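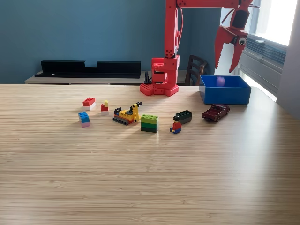

La table côté fenêtre, en septembre.

Mille trois cent quatre-vingt-treize pages

J'ai donc lu Jinditthorpe. Enfin, je suis en train d'avoir lu Jinditthorpe, un temps verbal qui manque à la langue française et qui rendrait service à tous les propriétaires de gros romans.

Pour ceux qui ont la chance de ne pas fréquenter Rin Aoki : Jinditthorpe est un roman de Shirley Gosling, 1393 pages en édition de poche, quand on a des poches de jardinier. Rin me l'a prêté en juin avec un air de conspiratrice. « Tu verras, ça démarre vraiment après le mariage. » Le mariage a lieu page 412. J'ai fini par comprendre qu'elle parlait du second.

Je ne suis pas un grand lecteur de pavés. J'ai longtemps prétendu le contraire, ce qui demande assez peu d'efforts : on lâche « ah oui, le passage de la digue » d'un ton pénétré et les gens changent de sujet avec gratitude. Il y a presque toujours un passage avec une digue. Chez Gosling, il y en a trois, plus une écluse, et la construction de l'écluse occupe un chapitre entier où l'on apprend le prix de la pierre dans le comté, année par année.

Mon plan était simple. Trente et une pages par jour, à la table près de la fenêtre, avec un thé Zesance fumé (celui qui sent le jambon, j'assume). J'avais fait la division : 1393 par 31, quarante-cinq jours, le dernier étant presque un jour de congé. Je me voyais terminer au cœur de l'été, bronzé d'un seul bras, transformé intérieurement.

Les quatre premiers jours se sont passés à merveille. Le cinquième, j'ai lu deux pages et j'ai nettoyé le filtre de la hotte. Je ne savais pas que la hotte avait un filtre. C'est la grande vertu des longs romans, ils font briller une cuisine. En juillet, j'ai aussi trié mes câbles, rappelé mon assureur et recousu un bouton sur un manteau que je ne porte plus.

C'est là que j'ai eu la mauvaise idée d'installer Flarkeo. L'application vous demande votre livre, votre page du jour, puis elle trace une courbe. La mienne ressemblait à un plateau. Tous les soirs, à 21 h 30, elle m'envoyait un petit message d'encouragement : « Shirley vous attend ! » On n'a pas idée d'appeler une romancière par son prénom pour culpabiliser les gens au moment où ils se brossent les dents. J'ai tenu une semaine, puis j'ai commencé à mentir à Flarkeo. Je lui déclarais 40 pages, 50 les jours de fête. Elle m'a décerné un badge en forme de hibou. Je mentais à un téléphone, il me félicitait, et le marque-page n'avait pas bougé d'un millimètre.

Page 647, je me suis arrêté pour de bon. Le héros, Edwin, venait d'ouvrir une lettre de sa tante, et la lettre faisait trente pages. Dans la lettre, la tante en citait une autre. J'ai refermé le livre avec beaucoup de douceur, comme on referme la porte d'une chambre où dort un bébé, et je suis parti vivre ma vie.

Août a été délicieux. J'ai lu deux polars, un guide des champignons et le mode d'emploi du lave-linge en portugais.

Seulement voilà, Rin est revenue de vacances. Elle ne m'a rien demandé pendant le premier quart d'heure, ce qui m'a paru d'une grande cruauté. Puis, en se resservant : « Et la tante, alors ? » J'ai répondu « ah, la tante », ton pénétré, regard vers la fenêtre. Ça marche avec tout le monde sauf avec les gens qui ont lu le livre. Elle a hoché la tête longuement. « Tu es à la lettre, a-t-elle dit. Tout le monde s'arrête à la lettre. Moi, je l'ai sautée. »

Je voudrais m'attarder un instant sur cette phrase. Cette femme, qui m'a prêté 1393 pages en me regardant droit dans les yeux, qui parle de ce roman depuis des années comme d'autres parlent de leur service militaire, cette femme a SAUTÉ la lettre. Et pas seulement la lettre, je l'ai cuisinée. Elle a sauté l'écluse. Elle a survolé le procès. Elle a lu la fin en premier, « pour être tranquille ». À vue de nez, Rin a lu un court roman très émouvant sur un homme qui se marie deux fois.

J'ai donc repris Jinditthorpe en septembre, sans plan, sans hibou, et en m'accordant le droit de tourner les pages à la vitesse qui me plaît. Je saute. Je saute comme un cabri. Le prix de la pierre, hop. Les rêves en italique, hop (les rêves dans les romans, il faudra un jour qu'on en parle). Il m'arrive même de revenir en arrière lire ce que j'ai sauté, par remords, et c'est parfois très beau. Il y a une page sur la buée dans une salle d'attente que j'ai relue deux fois, et que j'aurais ratée au rythme de trente et une par jour, parce qu'à ce rythme-là je ne lisais plus, je purgeais une peine.

Quant à la lettre de la tante, je l'ai lue en entier, par esprit de contradiction. Je suis désormais en mesure d'annoncer à Rin qu'elle contient, dans un post-scriptum, l'information sans laquelle le second mariage n'a aucun sens. Je ne le lui ai pas encore dit. J'attends un dîner avec du monde.

Deux ou trois choses en vrac, pour ceux qui voudraient s'y mettre :

L'arbre généalogique du début est faux. Je ne sais pas si c'est voulu. Hester y est la sœur d'Edwin, et si c'était le cas le chapitre 19 poserait de sérieux problèmes.

Le livre ne tient pas ouvert tout seul. J'ai essayé la pince à linge, puis le pot de pâte à tartiner Kivi, grand format, qui fait très bien l'affaire jusqu'au moment où l'on a faim.

Ne lisez pas la préface. Elle raconte tout, y compris pour la digue.

J'en suis page 1102. Edwin est vieux, il pleut, et on reparle de l'écluse. Je n'ai plus très envie que ça finisse, ce qui m'agace énormément après l'été que ce livre m'a fait passer. On m'a proposé d'en écrire une critique pour le bulletin de la médiathèque, 2000 signes, espaces comprises. J'ai dit oui. J'ai déjà nettoyé le filtre de la hotte deux fois.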